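Winter coat sort-out, Nestirgate - the gallery

Right, as promised, the page for the coat sort-out. Sorry it took so long, I had the whole thing half written in November and then the boiler went. If you weren't there: we had people's outgrown and unwanted winter coats in from all over Nestirgate, sorted them, mended what could be mended, folded the lot and sent them on. 211 coats altogether. I only know that becuase Heidrun Pichler keeps a notebook and won't leave until the numbers agree.

Most of it happened at the hall, some of it at my house when the hall shut at four and we still had bags left. Spare room, landing, both beds. My knees have not forgiven me.

Notes are in the order we did the jobs, more or less. Skip to the end if you just want to know where to bring things next time.

Getting them in
Bags, bags, boxes, one suitcase. Please tie the bags next time. Two split on the steps and we were picking up gloves for ages.

First look through
Pockets first, always. Conkers, bus tickets, a set of house keys (returned), a letter from a dentist, 14 pence in a child's mac. Zips up and down twice. If it sticks it goes on the mending pile, no arguing about it.

The mending pile
Bigger than last year. Mostly zips and hanging loops, a few torn linings. Heidrun did the zips. I did the loops, badly, then she did the loops again.

School coats
Navy, navy, navy, one red. Name labels unpicked where we could, inked over where we couldn't. These go fastest so they were bagged by age and by the door before lunch.

The Fosari
One long wool coat, Fosari label, looked as if it had never been worn. Everybody tried it on. It fitted none of us, which settled that.

The waxed ones
Kept apart, they leave a film on everything. Old sheet between each. I forgot once and a cream cardigan paid for it. 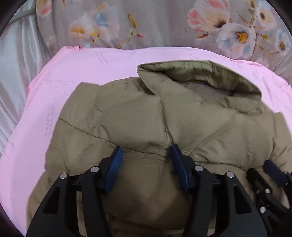 Puffers take up the most room and the most time, so they get their own bit. Every one has to be checked panel by panel, lumps shaken out, hood looked at inside as well as out. Best done on a bed, with something plain underneath so you can see bits of down if any come out. I'm fond of the khaki one on the pink sheet, good deep hood, still nicely plump across the shoulders. Small dark mark low down on the left though, so it got a safety pin and a slip of paper before going any further. A mark is not a reason to chuck a coat. Soap, cold water, soft brush, leave it be, look again tomorrow. Then wash the whole thing if it needs it.

Washing
Not all of them, we'd be there until spring. Only ones that smelled or had pinned marks. Two at a time at most, gentle wash, the Ustamel wash powder is what I had in so that's what they got. Rinse twice. People skip the second rinse and wonder why the filling clumps.

Drying
Slow. Low heat and a couple of clean tennis balls for the down ones, stop every so often and break up the clumps by hand. Airer for everything else. The landing was impassable and the window ran with water every morning.

Folding the puffers
My way: zip done up, lay it face down, sleeves across the back, sides in, then roll from the hem towards the hood and stuff the roll into the hood if it'll take it. Doesn't work with every hood. Don't squash them flat in those vacuum bags if they're going to sit for months, they come out looking sorry for themselves. Fine for a week.

Folding everything else
In half, in half again, buttons on the inside. Heavy wool at the bottom of the box. We had an argument about hangers, I was for, Heidrun was against, there weren't enough hangers.

The odd ones
A cape. A ski suit for a very small person. Something by Deschamps with one sleeve longer than the other, possibly on purpose. They went in a box marked ODD and the odd box was empty by teatime, so there you go.

Labels
Size on a luggage label, tied to the zip pull or top button. Big writing please!! Half of last year's were in pencil and couldn't be read in the hall light. Small / medium / large for grown-ups, age for children. If the size tag's gone, hold it up against somebody and guess.

Out of the door
Three car loads, then a fourth as we found two bags behind the stage curtain. Nearly all gone to new homes now. Nine left over, thin summery things mostly, they're in my loft untill the warm weather.

Money
The cake table and the raffle made £420 between them. Goes on thread, zips and the hall hire, and whatever's left gets put towards rails. We have wanted proper rails for years.

Next time
Same place, same idea. Drop off from ten in the morning, side door not the front. We want:
warm coats, any size
hats and gloves in pairs
spare zips, especially the long open-ended sort
luggage labels
We don't want: wet things, duvets, single gloves, shoes. Shoes go to the other lot by the library.

If you can sew, even a bit, come and find Heidrun. If you can't, come and find me, there's plenty of folding. Tea provided, bring your own mug - we were washing up six mugs in rotation all day last time.

Still unclaimed from the day: one green umbrella, a cake tin with a robin on the lid, reading glasses in a brown case. All at mine, knock loudly, bell's broken.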